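Ilora notebook, January 2021
Student project, pepper-to-plate task

Back at the bench after way too long on paperwork, and I'm so glad to be doing hand stuff again! Task for the Hillo round is the same as it was in June: one bell pepper, one plate, get the first onto the second without bruising anything. Sounds like nothing. It ate our whole summer.

Setup is the padded blue mat on the white table, plate on the left, pepper on the right with the stem toward the plate. I keep going back and forth on the grip. A pepper is a silly shape for a hand, all lobes and shiny skin, and if the thumb lands in a crease it behaves very differently from when it lands on a bulge (learned that one the hard way, two grocery trips' worth). For now I'm going in from above with the thumb across the top and the other fingers reaching past. 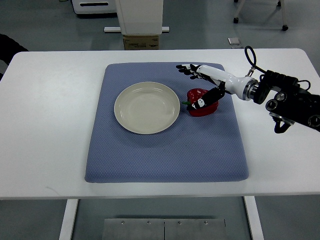
Settings and other boring stuff

Finger close speed is down to 1,000 in the config, from 2,249. Yes, it's slow. The Midtbø students run theirs faster, but they practice with a foam ball and I'm not jealous of foam balls. Thumb offset is 1,481 and please, please leave it there until we've all talked. Whoever set it to 3,943 last time, I forgive you, but write it down next time!

Also renamed the log folders so they match the Grudari template the judges want. Old names are in the readme. I still have to redo the export script, it chokes on the new underscores.

Then the lift. I'd like the pepper kept low over the mat on the way across, just enough clearance for the plate rim and no showing off. The rules give nothing for height and we lose points for a drop. My worry is the wrist: if we rotate early the stem end could dip right when we come up to the rim, so I want the rotation moved to the very end, or skipped completely. A pepper on its side is still a pepper on a plate, as far as I can read the rules.

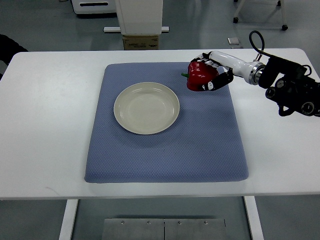 Midtbø wrote back on the shared page that they tried skipping the rotation too and had no trouble with the judges over it, but they'd keep a short pause above the plate before opening the fingers, and they think our close speed could go up a bit once the thumb is sorted.

OK, pause added to the list, I like that. Speed stays put for this week.

To do: export script, pause before release, ask Hillo if we're allowed to bring our own mat, buy more peppers (red ones, medium, firm).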